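Household Skills, Unit 4: The Bedroom
Handout 2, Clearing the bed and sorting what is on it

Prepared by Gwendolyn Tillman. Please read before the practical.

Last time we covered airing a room and the order of work: high surfaces, then the bed, then the floor. This handout takes the bed by itself. Bring it with you, as there is space on the back for your own notes.

4.1 Why the bed comes before the floor

Anything shaken or dropped from a bed ends up on the carpet. If the carpet has been done first, it has to be done again. The bed is also the largest flat surface in most bedrooms, and you will want it for folding later on.

4.2 Loose clothing

Clear the clothing before you touch the covers. Small dark items are easy to find on a pale towel or sheet and very easy to lose inside a duvet, where they go through the wash with the whites. 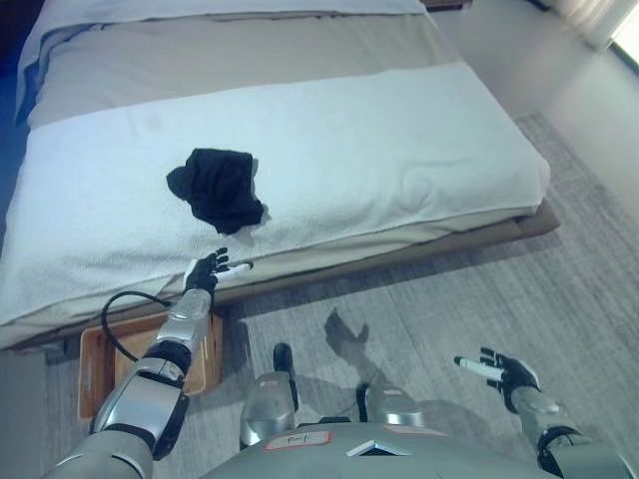

Work from the foot of the bed towards the pillows. Pick up each item separately, open it out and look at it. Socks and underwear go straight to the wash. Shirts, jumpers and trousers are checked at the collar, cuffs and knees, and the pockets are emptied. If you can't tell whether something is clean, treat it as worn.

Do not carry an armful. Most of the socks that go missing in the practical are found on the stairs.

4.3 Three places for clothing

Wash: darks and lights kept apart from the start.
Wear again: hung over a chair or on a hook, not put back in the drawer with clean things.
Put away: folded on the bed once the covers are straight.

Iida Lindqvist teaches the laundry unit and uses the same three headings, so keep your notes together.

4.4 Towels on the bed

A towel laid across the foot of the bed protects the cover while you sort. Spread it flat, with the long side running across the mattress. When you have finished, fold the sides into the middle so that fluff and grit stay inside, take it outside and shake it. A damp towel must never be left on bedding. Hang it up first and come back to the rest.

4.5 The low bed

The Stener and Gunley beds in the practice rooms are both low. Bend at the knees, or kneel on one knee at the side, and bring the item towards you before you lift it. Leaning over from the hips is manageable for one bed and painful by the third.

Low beds have a base that stands out a little past the mattress. Run a cloth along it every time. Boxes kept under the bed should be pulled out, wiped on top and pushed back in line with the base, so that no one catches a foot on them.

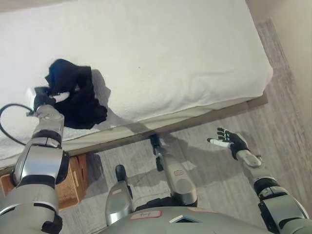 Page 26

4.6 Checking the sheet

With the clothing gone, look over the sheet in good light. Specks and bits of fluff are brushed off with the flat of the hand towards the side you are standing on. Marks that do not brush off mean the sheet is changed. Dark clothing can leave lint on white cotton, and a slightly damp cloth will lift most of it.

Then smooth the sheet from the middle outwards and tuck the corners. Rounded mattress corners need more cloth tucked under than square ones, or the sheet will ride up overnight.

4.7 For the practical

Work in pairs, one bed to each pair. One person sorts while the other keeps the written list, then change over. Items on the list should be entered by type and by heading (wash, wear again, put away).

Reading: Kovács, the chapter on bedrooms, up to the section on mattresses. The Darik notes on stain removal are needed for Handout 3 and can be left until then.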